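카테고리: 일기 > 작업실 > 셀 관리

2020년 1월

풀리스베르크에 눈이 제법 왔다. 버스가 늦어서 작업실에 들어가니 욜란이 벌써 와서 커피를 내려 놓고 있었다(고마워요 욜란, 그런데 너무 진해요). 원래 오늘은 보고서 쓰는 날로 잡아 놨는데, 외투도 벗기 전에 신발 셀이 또 에러 229를 뱉고 있다는 소리를 들었다. 보고서는 그 순간 끝났다. 솔직히 좀 신났다!

229는 우리 셀에서는 손목 쪽 통신이 잠깐 끊겼을 때 나오는 코드다. 한 번 나오고 사라지면 다들 그냥 리셋하고 넘어간다. 나도 그랬다. 지난 11월에 처음 봤을 때 "추워서 그런가 보다" 하고 일지에 한 줄도 안 적었는데, 지금 와서 그게 제일 후회된다. 언제부터 잦아졌는지 알 길이 없으니까. 흐리호리는 기억력이 좋아서 자기는 분명히 크리스마스 전에도 세 번 봤다고 우기는데, 그것도 일지에는 없다. 둘 다 할 말이 없다.

어쨌든 오전에는 일단 증상을 다시 불러내는 것부터 했다. 끈 당기는 동작을 속도만 낮춰서 계속 돌렸다. 느리게 돌리면 안 나온다. 조금 올리면 안 나오다가 한참 뒤에 나온다. 이럴 때가 제일 싫다. 화면 앞에 앉아서 식은 커피 마시며 기다리다가, 이제 괜찮은가 싶어서 일어서면 그때 삐 소리가 난다. 카운터가 3,158에 왔을 때 드디어 내 눈앞에서 멈췄다. 손목이 안쪽으로 꺾이면서 돌아가는 바로 그 자세였다. 흐리호리를 불렀더니 샌드위치를 든 채로 뛰어왔다.

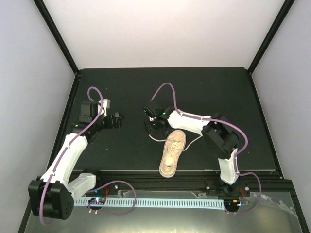
자세에 따라 나오는 통신 에러면 어디부터 봐야 하나? 케이블부터 본다. 그중에서도 손목 위에서 고리처럼 도는 구간과 그 양 끝의 커넥터가 먼저고, 기판이나 펌웨어는 그다음이다.

그래서 비상정지를 누르고 전원을 내리고 잠금까지 걸어 놓은 다음 손목 케이블을 살살 움직여 봤다. 겉은 멀쩡하다. 보라색 피복이 긁힌 데도 없고 눌린 자국도 못 찾았다. 그런데 손목을 손으로 돌려 보니까 고리가 생각보다 빨리 팽팽해지는 거다. 가을에 클립을 새로 끼우면서 팔뚝 쪽으로 한 칸 당겨서 고정한 게 문제인 것 같았다. 누가 그랬느냐 하면, 나다. 깔끔해 보이라고 그랬다. 보기에는 정말 깔끔했는데...

람브라키스에서 온 정비 안내서에는 손목 구간 길이가 904밀리미터라고 되어 있다. 줄자를 대 보려고 했더니 고리가 제멋대로 휘어서 도무지 안 된다. 결국 끈을 케이블에 대고 따라가면서 표시한 다음 그 끈을 책상 위에 펴서 쟀다. 한참 짧았다. 클립을 풀어서 여유를 다시 넘겨 주고, 손목을 양쪽 끝까지 천천히 돌려 보고, 조금 더 넘겨 주고, 또 돌려 보고. 너무 많이 주면 이번에는 고리가 늘어져서 그리퍼 앞으로 내려오니까 그것도 곤란하다. 흐리호리는 옆에서 "조금만 더"와 "아니 너무 갔어"를 번갈아 외쳤다. 도움이 됐는지는 잘 모르겠다.

커넥터도 뺐다가 다시 꽂았다. 나사가 반 바퀴쯤 헐거웠다. 이게 진짜 원인이고 클립은 누명을 쓴 건지도 모른다. 한꺼번에 두 가지를 고치면 뭐가 범인인지 모르게 된다고 신입들한테 그렇게 잔소리를 해 놓고 내가 그 짓을 했다. 그래도 헐거운 나사를 보고 안 조일 수는 없잖아. 일지에는 둘 다 적었다. 이번에는 진짜로 적었다.

점심은 욜란이 싸 온 양배추롤을 얻어먹었다. 먹으면서 트랄루사흐 쪽 이야기를 들었는데, 거기 셀은 손목 케이블을 정해진 주기마다 무조건 바꾼다고 한다. 우리는 고장 날 때까지 쓰는 편이라 좀 찔렸다. 예비품 선반을 뒤져 보니 맞는 케이블이 하나 있기는 한데 봉투에 "임시"라고 내 글씨로 적혀 있다. 뭐가 임시라는 건지 전혀 기억이 안 난다. 일단 봉투째 다시 넣어 두고 페드비 창고에 새것을 부탁하는 메일을 썼다. 답은 아직 없다.

오후에는 손가락을 봤다. 그리퍼 손가락 말이다. 어차피 전원 내린 김에 끝이 닳았는지 보고, 마주 보는 면을 보풀 안 나는 천으로 닦고, 꽉 닫았을 때 두 면이 나란히 붙는지 확인하는 순서다. 얇은 걸 집는 일은 여기서 거의 다 결정된다. 면이 조금만 틀어져도 굵은 건 멀쩡히 잡으면서 가느다란 건 스르르 돌아가 버린다. 예전에 이걸 모르고 제어 쪽 힘 값만 이틀을 만졌던 적이 있다. 힘을 올릴수록 더 돌아가더라. 그때 야로슬라우가 지나가다가 손가락 나사를 한 번 조여 주고는 아무 말도 없이 가 버렸는데, 지금 생각해도 얼굴이 뜨겁다. 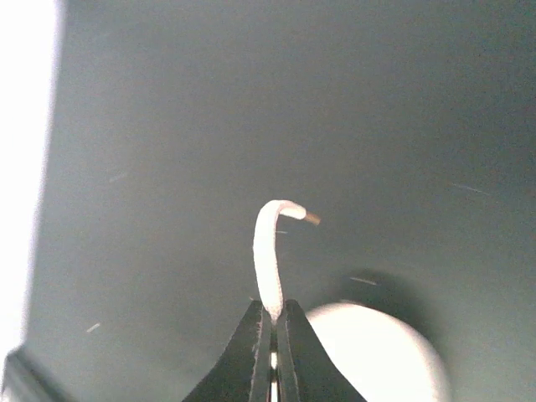
아무튼 그 뒤로 나는 힘 값을 만지기 전에 꼭 나사부터 본다. 오늘은 고정 나사가 단단했고 면도 괜찮았다. 다만 닫힘 위치 값이 지난번에 적어 둔 것과 조금 달랐다. 저장된 값은 151인데 다시 잡아 보니 그보다 살짝 아래에서 닿는다. 닳아서 그런 건지 지난번에 내가 대충 읽은 건지, 이것도 모르겠다. 새 값으로 바꾸지는 않고 메모만 붙여 놨다. 흐리호리는 바꾸자고 하고 나는 일주일만 더 보자고 했다. 케이블을 건드린 날에 이것까지 바꾸면 정말로 아무것도 알 수 없게 되니까. 오전에 배운 게 있긴 있는 모양이다.

원점은 다시 잡았다. 이건 미룰 수가 없다. 전원을 내린 상태에서 손으로 팔을 움직였으니 양쪽 다 처음부터 맞춰야 한다. 한쪽씩 기준 자세로 보내고, 값 읽고, 저장하고, 빼냈다가 다시 보내서 같은 값이 나오는지 보고. 지루한데 나는 이 일이 은근히 좋다. 라디오 틀어 놓고 하기 딱 좋다(오늘은 흐리호리가 채널을 골라서 계속 아코디언이 나왔다). 오른쪽은 한 번에 맞았고 왼쪽은 두 번째 관절이 자꾸 어긋나서 세 번을 다시 했다. 세 번째에야 내가 기준 자세 파일을 옛날 걸로 불러왔다는 걸 알았다. 흐리호리한테는 말 안 했다. 여기 적으면 결국 말한 셈인가?

그다음에는 바로 제 속도로 돌리고 싶은 걸 꾹 참고 느린 속도로 먼저 돌렸다. 두 팔이 가운데서 서로 가까워지는 동작이 있어서, 원점이 틀렸으면 거기서 사고가 난다. 한 손을 비상정지에 올려놓고 숨을 참고 봤다. 다행히 조용했다. 속도를 한 단계 올리고, 케이블 고리가 어떻게 움직이는지 보고, 또 한 단계 올리고. 고리는 전보다 훨씬 느긋하게 따라다닌다. 보기에는 덜 깔끔하다. 인정한다.

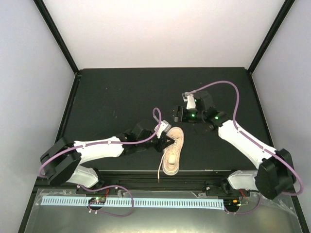 신발끈 쪽에 왼쪽 그리퍼, 발끝 너머에 오른쪽 그리퍼.

해 지기 전까지 계속 돌렸는데 229는 한 번도 안 나왔다. 그렇다고 고쳤다고 적기에는 이르다. 오전에도 그렇게 한참 안 나오다가 나왔으니까. 일지에는 "클립 위치 조정, 커넥터 재체결, 경과 관찰"이라고만 썼다. 욜란이 그걸 읽더니 병원 차트 같다고 웃었다.

퇴근 전에 작업대 위를 한 번 닦으려다가 걸레를 못 찾아서 그냥 왔다. 내일 가면 닦아야지. 보풀이 은근히 쌓이는데, 검은 상판이라 조그만 것도 다 눈에 띈다. 그리고 클립도 몇 개 더 주문해야 한다. 풀다가 하나 부러뜨렸다. 부러진 조각이 바닥으로 튀어서 흐리호리랑 손전등 들고 엎드려 찾았는데, 결국 내 스웨터 주머니에서 나왔다. 집에 와서 세탁기 돌리기 직전에.

내일 할 일: 로그 받아서 밤사이 에러 있는지 보기. 페드비에서 답이 왔는지 확인. 걸레. 보고서(흑흑).

맨 위로 | 문의는 방명록에 남겨 주세요 | 글과 사진의 무단 전재를 금합니다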